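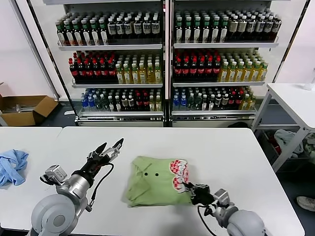
The pitch for a robot that folds your laundry has been with us so long that I no longer hear it as a pitch. It's more like weather. So when the people behind Skadari, a shared workshop in an old carpet showroom at the edge of Fanardale, wrote to say that members were putting together a two-armed folding machine on their own evenings and their own money, I wrote back with one question: how long does a shirt take? Nobody answered it, so I drove out in January to see for myself. By the time I had my coat off, the right gripper had a corner of a green polo pinched next to a checkered patch, and the left one was open above the table with its fingers spread. The shirt was already a fairly neat bundle. I asked whether the arms had done that part. "Some of it," I was told.

I would hear "some of it" again. I'm not accusing anyone of anything. The builders were open about what happens by hand, if you asked, and I asked a lot. On my visit a person laid each shirt flat, face down, sleeves out, buttons done. Then the program ran. If the collar flipped over, somebody reached in and flipped it back. They call this a nudge. I'd call it folding.

The project goes by Fikmont, a name left over from an earlier plan to sort screws. The arms were bought secondhand. The control software was written by the members, and the part that works out where the fabric is has been thrown away and started over more than once. The first version looked for edges and did fine until it met a shirt close to the color of the table. The second looked for corners, which a polo shirt doesn't really have.

Cloth is a miserable thing to automate. A metal bracket stays the shape it was when you put it down. A shirt slumps, and it slumps differently each time, and a machine that learned one slump on Monday's pile of practice shirts has to be taught to cope with the next one. The members know this far better than I do. One of them talked for 21 minutes about sleeves and I'm sorry to say it was the best part of the evening.

Then I got out my watch. They let me time a set of 11 shirts, all polos, all prepared by hand the way I've described. The quickest came in at six minutes. Two never finished. One ended up on the floor, and the machine went on carefully folding the spot where it had been. I fold a shirt badly in much less time than that, while looking at the TV.

The builders' answer is that speed comes later, and maybe it does. They want to log 1000 folds before they change the grippers, so that they'll know if new fingers help. That's a sensible way to work and I told them so. What bothers me is the page on the workshop's website – written, I gather, by someone who doesn't work on the arms – which says the machine "takes laundry off your hands." It needs more hands than I brought.

There is a decent case for the whole thing, and it has little to do with laundry. Members who had never wired a motor are now arguing about grip force. A shared shop gets them tools they couldn't keep in an apartment, plus other people to tell them they've got the cable routed wrong. If the sign on the door said that, I'd have no complaint. Instead there's talk of a kit, and a waiting list for the kit, and I'd keep my wallet shut until somebody drops a warm heap from the dryer on that table and walks away.

I asked if we could try that before I left. They said to come back in the summer.

March 15, 2018

Shares: 21
Comments: 3

foldedtwice
Six minutes is still faster than my teenager. But I wouldn't get on a waiting list either.

Oh
I go to Skadari for the wood shop and walk past this thing most weeks. It has gotten better, for what it's worth. The first time I saw it run it couldn't let go of a towel. Agree about the website.

benchgrinder
Did they say what they use to find the collar? I've been stuck on the same problem in my garage and edges got me nowhere.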